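Last changed 27 August 2022

My wife and I like to walk in old cities, and from each one we carry home paper. Maps from the tourist office, entrance tickets, museum leaflets, postcards we meant to send, a guidebook with sand between the pages. In the first years I put everything in one drawer and after that the drawer did not close. These are the tips I have collected since then, mostly by doing it wrong.

## The first evening at home

Empty the bags completely, also the small pockets. Tickets like to hide in the pocket for sunglasses. Do not sort anything yet. Put all the paper flat on a bed or a sofa and leave it one night, so the damp from the trip can go out. Paper from a harbor town can feel dry in the hand and still bend like a leaf the next morning.

Take out the things which are not paper but travel with paper: chewing gum, coins, a hotel pencil, rubber bands. Rubber bands are the worst. After a few summers they melt into the page and no cleaning helps. I use a strip of cotton ribbon, or a strip of plain paper with a piece of tape that touches only itself.
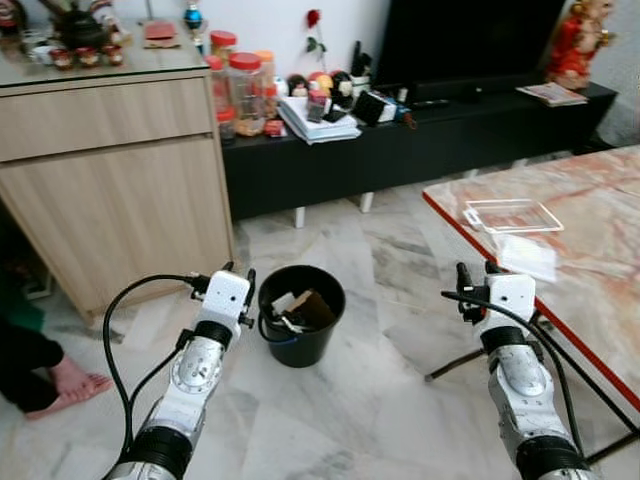 For the sorting I make one pile for every place and not for every kind. When I did it by kind, with all tickets together and all maps together, I could not remember any more which small round ticket was from the tram museum in Forkevis and which one from the ferry. When all the paper of a town lies together, one piece explains the other.

Write the place and the year on the back, with a soft pencil, before you forget. Ballpoint pen goes through thin tickets, and a felt pen can make a brown cloud around the letters.

## Tickets that turn white

Modern tickets are often printed by heat, like the receipts from a supermarket. They look very good for one summer and then the text disappears. I had a ticket for the old customs house in Saltitau, with a nice little drawing of the tower on it, and today it is only a white strip. So:

- Copy or scan these tickets in the first month.
- Keep the original away from the window and away from the radiator.
- Do not put it in a soft plastic sleeve. Some of these sleeves make the fading quicker.
- Never laminate it. The heat turns the whole ticket black in one second, I have seen it.

You can test if a ticket is this kind: scratch the empty corner quickly with your fingernail. If a gray line comes, it is heat paper.

## Folded maps

A city map that was opened in the wind all day is weak at the crossings of the folds. Don't fold it back immediately. Lay it open between 2 clean sheets, put big books over it and wait 7 days. Then fold it again, but gently, and in the old direction.

For small tears there is paper tape made for repair of books. Stick it on the back side. Normal clear tape gets yellow, and then the glue comes out at the edges and catches the next map. If you have no repair tape, it is better to do nothing and store the map in an envelope which is bigger than the map -- the tear will not grow by itself.

My neighbor Duván Cabrera collects street plans of port cities and he rolls them around a cardboard tube, with the picture side out. I tried also. It works well for big sheets, but the tube must be thick. On a thin one the paper remembers the curl and you need four hands to read it. 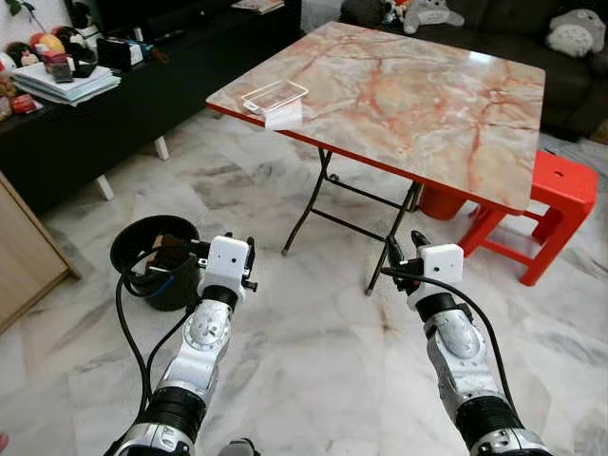
**Can I iron a map that is very wrinkled?**
Use the iron only if the map is ordinary uncoated paper, with the lowest heat, no steam, and a cotton cloth between. Shiny maps should stay under the books, even if it takes longer.

## Guidebooks

Old guidebooks are good reading, especially the chapters about the history of a street or a waterfront, which today's editions make shorter each time. I have a set of Myklebust guides from a flea market, and they smelled like a cellar when I got them. What helped was a big box with a lid. I put baking soda in an open dish on the bottom, stood the books next to it a little bit open, closed the lid and changed the soda after one week. Perfume and dryer sheets only put a second smell over the first.

Sand in the spine comes out with a soft dry paintbrush. Hold the book with the open pages down and brush from the middle outward. Please don't bang it on the table, the glue of cheap guidebooks is already tired after one holiday.

If a guidebook was wet, put kitchen paper in every 20 pages and change it when it feels damp. Stand it up as soon as it can stand.

## Where to put it all

The attic is too hot and the cellar too damp. A shelf in a room where people live is the best place, because what is comfortable for us is comfortable for paper too. An inside wall is better than an outside one. Leave a finger of space behind the boxes.

I use flat cardboard boxes, one for each country, and inside one large envelope for each town. The labels I write on the short side so I can read them on the shelf. Glass jars look charming with tickets inside, but they stand in the light, so I use copies for that.

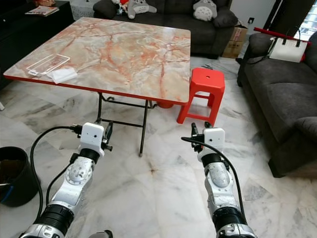 *The living room, with its marble tile floor.*

## Once a year

In April I open all the boxes and let them breathe for an afternoon. I look for small silver insects, for dust at the edges, for a paper clip that somehow came in and started to rust. If I find brown spots on a sheet I take it away from the others and keep it alone.

This is also the moment to throw away. Four maps of the same old town are too many, unless you have written on all of them. The one that stays is the one with our pencil line of the walk, even when it has a coffee ring. From our walk with the Vivik guides I have kept only the leaflet with the list of the bank buildings, and the rest went to the recycling.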